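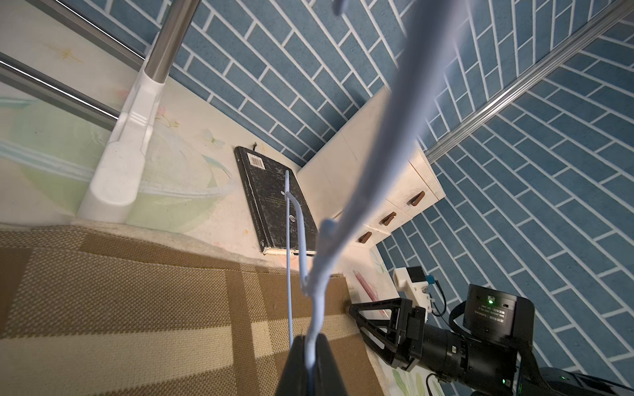

Marlina Setiawan: do plastic hangers mark the steel on these little racks? Mine has gone dull along the top bar and I can't tell if it's the hangers or me.

Not that I've found, Marlina. The bar on my old one went dull as well and that was from me wiping it with the green side of the sponge. Plastic on stainless steel is fine. Wire hangers are the ones that scratch, especially the sort you get back from the cleaner's with a rough end on the hook.

Carrying on from March then. I said I'd do a thread on small racks when I'd lived with one for a bit, and a few of you have asked since.

I mean the low kind that stands on a table or a chest of drawers. Steel tubes, plastic corners, no tools. You push the tubes into the corners and it stands up. Mine took 17 minutes and that includes looking for the instructions, which were inside one of the tubes.

The feet go on first. If you put the top bar on first it all leans over while you're trying to do the bottom, and then you let go of one side and start again.

Push the tubes in further than you think. There's a point where they feel tight and then another bit of travel after that. If the rack rocks, nine times out of ten it's one tube that stopped at the first tight bit.

I had a Clutau before. Nice looking, but the corners were thin and one split along the side when I took it apart to move flat. Joder sell spare corners but only for their own tubes, and theirs are a fraction wider. I tried wrapping tape round the ends. Don't bother.

Hangers. I've stopped buying the velvety ones. Good for slippery tops, but a damp shirt leaves fluff on the collar and the covering goes bald at the shoulders. Plain plastic does me for nearly everything.

I sort by colour now. Blue ones for things that have been ironed, pink ones for things that still need it. My sister laughed at this but she also asks me where the ironed ones are, so.

Check the hook before you buy a pack. Some are moulded with a very tight curl and won't go over a thicker tube without a shove. I bought a pack from the shop on Royer Street that fitted the wardrobe rail and nothing else in the flat.

Somebody asked about weight. Mine takes four shirts and a cardigan with no trouble. A wet jumper on one end and it starts to tip. Wet jumpers go flat on a towel anyway.
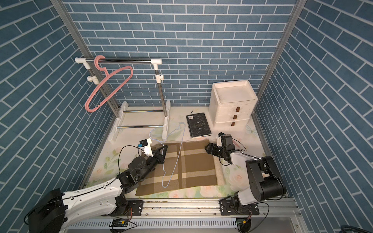 Most of the tidying in a small room comes down to what you can reach without getting up. I had the rack on the landing for a month and used it twice, because it meant going out there. Next to a set of drawers it gets used every day. Three drawers is plenty at that size - socks, then pants and vests, then a bottom one for tights, belts and whatever has lost its partner. And one hanger is always left on the bar, the pink one up at the left end, so there's a place for whatever I've just taken off. Otherwise it goes on the chair.

I can't recommend a particular make of plastic drawers, they're all much the same. The Banham ones at the market were 300 grams lighter than the pair next to them and you could feel it when you pulled the drawer. Get the heavier ones if you have a choice.

They do need wiping down more than I'd expected. White plastic shows everything, mostly near the handles. Warm water and a drop of washing-up liquid, then a dry cloth. An old toothbrush for the ridges on the rack feet.

Cloths and mats. I like a woven mat under anything I'm folding on, it stops a shirt sliding about. Shake it outside. Mine sheds bits into the wash if I forget and put it in with towels.

The top of a set of drawers with a lip round it is good for buttons and collar stiffeners. It's also where receipts go to live, so I empty it on bin day.

Reply from Sutrisno Sitompul asking if you can hang trousers on one this low. Folded over the bar of the hanger, yes. By the hems, no, they'll trail on the table. I keep trousers in the wardrobe.

Still to do: something about shoes, and what to do with hangers you don't want. Our tip won't take them in with the plastics. The charity shop takes them in tens if they all match, which mine don't.

If anyone has found spare corners that fit the narrower tubes, tell me where. I've still got the Clutau in bits under the bed.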